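Gremcombe Dish Lending: Progress Report to the Saveck Fund, Second Period

By Janelle Gatchalian
June 24, 2022

The short version is that the lending shelf is running, the dishes are going out and most of them are coming back, and I still don't think we have shown what we told you we would show.

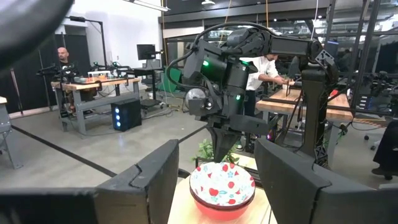

The application promised that a free stock of mismatched, good-looking dishes would cut down on the paper plates used at gatherings in Gremcombe. I signed it, so I'm not going to pretend I was against it. But the claim had two halves. One was that people would borrow the dishes. The other was that they would have used paper otherwise. We have decent evidence for the first half and very little for the second.

What went out

In this period we logged 2,348 items lent, counting each bowl, plate or serving dish every time it left the room. In the first period the number was 1,547. On paper that's a healthy rise, and Imre Major would like me to put it in bold. I have left it in plain type. Part of the increase comes from a change in how we write up the loans. Until the winter, a nested set of bowls was entered as one item. Now every piece gets its own line. Zihan Gu went back through the old slips to see if the first period could be recounted the new way, and it can't, at least not reliably. Too many slips just say "bowls."

So please read the two figures side by side with some care. My own guess is that lending is up, but by less than the numbers suggest. I don't have a better figure to offer and would sooner give you none than one I made up.

What people want

The bright pieces go first. This was a surprise to those of us who picked the opening stock, which leaned heavily on plain white on the theory that plain white goes with everything. It does, and it stays on the shelf. The strawberry bowls, red on the outside and white inside with the berries and little teal leaves, have been asked for by name since we put them out. We have had people decline a full set of white and come back later for the strawberry ones.

Yufang Yuan takes this as a sign that patterned dishes bring in people who wouldn't otherwise borrow. I'm less sure. It may only mean that the same people like them better. We don't record who is a first-time borrower, and until we do, either reading will fit what we have. Yufang has agreed to add a first-visit box to the slip and we should have something to say about it by the October report.

A complaint that keeps coming up is size. Borrowers want large serving bowls, and what we mostly own is suited to one person's cereal. Donations won't fix this. People give away the small things and keep the big ones. If we want serving pieces we will have to buy them, and I come back to that under money.

Breakage and loss

Breakage is lower than I budgeted for. Loss is higher. The policy is that a borrower who breaks something tells us and owes nothing, and I think that has helped people be open about chips and cracks. It does nothing for the dish that is sitting in somebody's cupboard and has been forgotten. We send one reminder. Yanling Wan has been phoning after that, and her calls bring back more than the reminders do, but they eat up a good part of an afternoon and I can't call it a system when it rests on one person being willing to make awkward calls.

A deposit has been suggested again. I remain against it. The households we said we wanted to reach are the ones a deposit would put off. If the Fund wants us to try one anyway, I'd ask that it be tried on the serving pieces only and for a limited stretch.

Rims are where the wear shows up. We now look over every returned piece for chips at the rim before it goes back out, and anything with a sharp edge is pulled. Printed insides get a second look for wear to the pattern. I had expected the strawberry bowls to fade quickly with this much use. So far I haven't had to pull one for fading, though I would not promise that for another year of use.

The room

Your last letter asked whether the room is suitable. It's suitable enough. The wooden workbenches are sturdy and the ones with a lower shelf have turned out to be the most useful furniture we have, as full boxes can wait underneath without anyone stepping around them. The lighting is fine for sorting. Imre brought in a couple of small plants over my objection that they would end up among the dishes, and they do end up among the dishes. Visitors seem to like them. I've stopped moving them.

What the room lacks is a sink of its own. Everything that comes back not quite clean has to be carried down the hall, and it's shared, so there's a line at the busy times. Borrowers are asked to return things washed. Most try. A casserole dish that went through one household's idea of washed will take us ten minutes of soaking, and nothing in our original timetable allowed for it. I would put this down as the largest cost we failed to see coming, in hours if not in dollars.

The application described the room as a "drop-in space." I would like to stop using that phrase. People come in, pick up a box, and leave. A few stay and talk. That's a pickup counter, and there's nothing wrong with a pickup counter, but we shouldn't be reporting it as something else.

Partners

Three groups agreed to use our dishes for their regular meals during the grant. Hasach has done so from the start and is the reason our numbers hold up in slow months. Duan used them for a while, found the returning and washing too much, and has gone back to disposable plates for its larger meals while still borrowing for small ones. The third group never got going, and I think we should take it off the list.

Duan's experience deserves more attention than we've given it. They were keen, they knew us, and they had storage. If they find it too much trouble at scale, then larger groups in general may find it too much trouble, and that is where most of the paper plates are. It's possible that the project works well for a family dinner of a dozen and hardly at all for a church supper. I'd rather find that out in this grant than in the next one.

Money

Spending is under the line for replacements and over the line for supplies, mostly boxes and packing paper. We bought cheap boxes at the start and the handles tore. The better ones cost more and have lasted. I am asking to move the unspent replacement money over to cover this, and to put whatever is left toward large serving bowls. No additional funds are requested at this point.

Yanling has prices from two suppliers. They are close enough that I'd choose on pattern, given what borrowers have been telling us, and Yufang has already let it be known which pattern that should be.

What I can't tell you yet

I can't tell you how many disposable plates were not bought. The application gave a method for estimating it, multiplying our loans by a fixed rate. I've read the method again and don't trust it. It assumes every dish we lend replaces paper, and a fair number of our borrowers tell us that they'd have used their own plates and simply wanted nicer ones, or more that matched. They are welcome to them, but they don't belong in a waste figure.

Zihan has written a single question for the return slip: "What would you have used if you hadn't borrowed from us?" It went into use too late to give anything worth reporting now. People do fill it in, some of them at length. One said her fingers.

If the Fund needs an estimate before October, please let me know and I'll send the raw slips along with it, so that you can see how thin it is. The loan log through the end of this period is attached separately, along with Yanling's supplier prices and the request to move funds, which needs a signature from your side.

Last updated by Zihan Gu: corrected the heading on the loan log.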